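Sorting my mother's buttons

17th June

When my mother moved to the smaller flat in March, she gave me her button tin. It is an old biscuit tin, quite heavy, and for twelve weeks it stood on my shelf and I did not open it. Last week I had a cold and stayed at home, so at last I poured everything on a bed sheet.

In my language we have a saying that a house without buttons is a house without children. I do not know if it is true, but we were 6 people at home and something was always missing from a shirt. My mother cut the buttons from every old coat before it became a cleaning cloth. I found the big green ones from my school coat and I had to sit down for a moment.

First I sorted by colour, and this was a mistake. When you need a button you look for the size and the number of holes, and the colour comes after. So I mixed them all and started again - it took the whole evening. Now the shirt buttons are in one place, the coat buttons in another, and the single ones, which have no brother, in a jar.

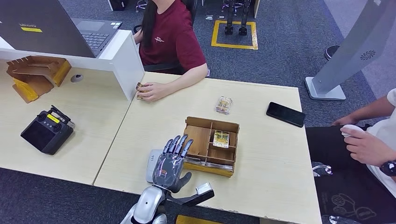 Photo: Kasham

For keeping them I prefer something flat and open, with divisions. In a deep box you always want the button which is at the bottom. I also put a little piece of thread through the buttons that belong together, as my mother did. She used the strong grey thread for this, never the good one.

I have sewn 2 buttons on my winter coat already, although it is summer and everybody laughs at me. They are not exactly the same brown. My mother looked at them on the telephone and said the left one is too loose, so tonight I will do it again.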